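Robot Cell Attendant (Table Sorting), Stomeo site
Fladex Contract Services
Full time, permanent, two posts
Closing date: end of March

Background

Fladex runs returns and sample handling for catering suppliers. Until last year all mixed items at Stomeo were sorted by hand at benches. The site now has four robot cells, each with a single arm working at a fixed table. The arms pick single items, place them on plates or in bowls, and move them on. People still set the tables, clear faults and decide what happens to anything the arm can't grip.

The bench sorter grade is being closed and replaced by the attendant grade. Existing bench sorters have first call on training, and most have taken it. These two posts are the ones left unfilled.

What the work involves

You will look after two cells at a time. A normal shift is made up of laying out items to the day's list, starting the run, watching for dropped or missed picks, and writing up stops. Items vary a great deal in shape and softness: bottles, mugs, bowls, whole and peeled fruit. Lifting is light. Expect to be on your feet for most of the shift, with a break from the cells every 80 minutes.

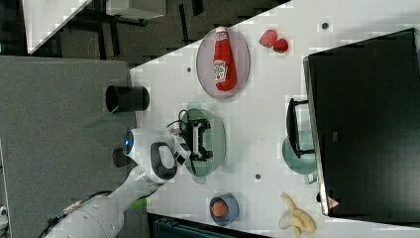
Arm at a white table with plates, a ketchup bottle, fruit and a mug.

Duties

Set out and reset tables to the layout sheet.
Stop the arm and make it safe before reaching over the table.
Clear dropped, split or leaking items and wipe down.
Record each stop in Hanomness, the site logging system, with a cause code.
Check the gripper and cables at the start of shift and report wear.
Hand over in writing to the next attendant.

Attendants do not program the arms. Changes to pick settings go through the cell engineer, Vsevolod Sirko. Hanomness records stops by cell and cause — it does not record them by person, and stop counts are not used in appraisals. This was agreed with staff before the cells were switched on.

What we ask for

Steady attention over a full shift.
Clear written English for log entries.
Basic food hygiene certificate, or willingness to take one in the first month.
Experience of bench sorting, packing or kitchen work is useful. Experience with robots is not required.

Training and terms

Training lasts three weeks on full pay and is led by Yayra Ametepe, a former bench sorter. You will work beside a trained attendant until signed off on both cells. The grade is paid one point above bench sorter. Shifts are early and late in rotation; there is no night work.

To apply

Send a CV and a short covering note to Orysia Hutsuliak in the site office, quoting reference 134. Questions about the work itself can go to the shift lead, Sunil Herath. Shortlisted applicants will be invited to spend an hour at a cell before interview.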